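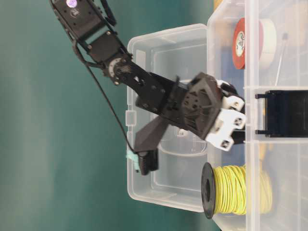

Photo: Rigoberto Zamudio

Clear bins or labeled drawers for a small shop?

ninis_garage
OK so I finally have half a garage to myself and I want to sort out my small stuff before it takes over again. Wire, tape, drivers, all of it lives in coffee cans right now. My brother-in-law swears by clear plastic boxes. I'm leaning toward an old steel drawer cabinet I found for $200. Talk me into it or out of it!

dariusR
Out of it. I had steel drawers for years and I opened every single one every single time. With see-through boxes I just look at the shelf. Labels are fine until you get lazy, and I get lazy by January.

ekero22
Disagree with Darius. Clear boxes look great for a month and then they're just clear junk boxes. I have 22 drawers, each with a strip of masking tape and a marker scrawl, and I can find a fuse in the dark. Also you can't stack heavy stuff on thin plastic – ask me how I know.
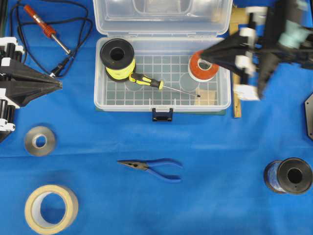 Baltazar Zavala, Forum Moderator

Moving this over from General, it fits better in Storage. My two cents while I'm in here: it depends on what you grab most. A screwdriver and a roll of tape can share an open box with a flip-back lid and you'll be happy. Tiny screws in that same box, you'll be miserable. And wire should stay on the spool, please, I'm begging you all.

ninis_garage
Ha, my wire is in a ball. A BIG ball. So you'd do both? Drawers for the tiny things and boxes for tools?

baltazar_z
Yep, both.

ekero22
Both is how you end up with two messes. Pick one and stick to it.

dariusR
Ekero, you told us last winter you lost a whole soldering iron in those drawers lol

ekero22
It was in the drawer marked IRON. I just forgot I'd made that drawer.

ninis_garage
OK, I'm going to offer the guy less for the cabinet and buy a couple of boxes with whatever's left over. Does anybody know if those drawer slides can be greased or do I have to replace them?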